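Veronika Ortner's new novel is on its way this October

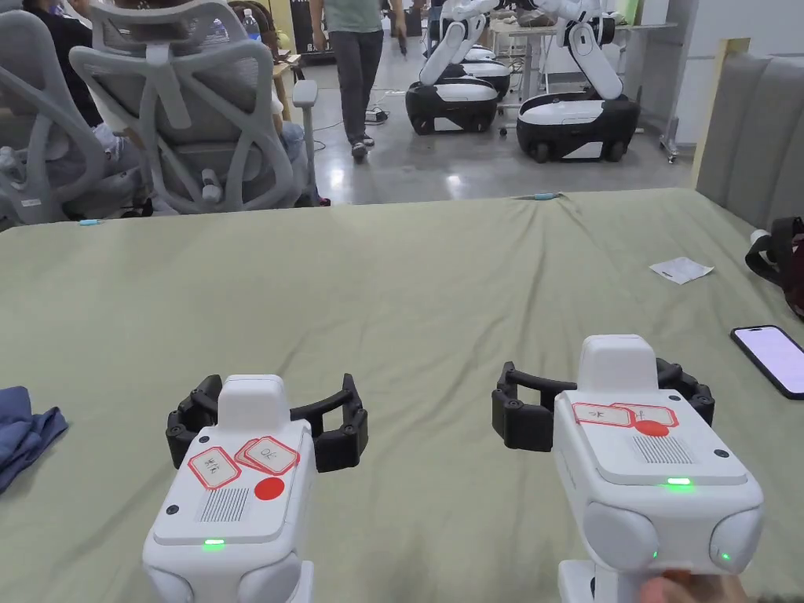

If you've been waiting for Veronika Ortner to come back to us since her last book, I have some lovely news to share! Her new novel, The Ferry at Harley, is coming out this October from Clunar, and I couldn't be happier about it (I may have squealed a little when the email came in).

The story follows Emil, a piano tuner who goes home to the river town of Harley after his father's funeral, and Ruth, who has been running the ferry there by herself for longer than she'd like to admit. They were sweethearts once, and then they weren't, and now they have 3 weeks to clear out an old house together. It runs to 399 pages, so you'll want a comfortable chair and a big pot of tea.

Annelies Imhof, who edited the book, told me that Veronika rewrote the ending twice and that the last chapter still makes her cry on the train. An audiobook is planned too, read by Lachlan Gillies, whose voice I could listen to all day long.

Clunar is also giving away 100 signed early copies to newsletter readers. Sign up on their website by noon on the last day of September and your name goes into the draw.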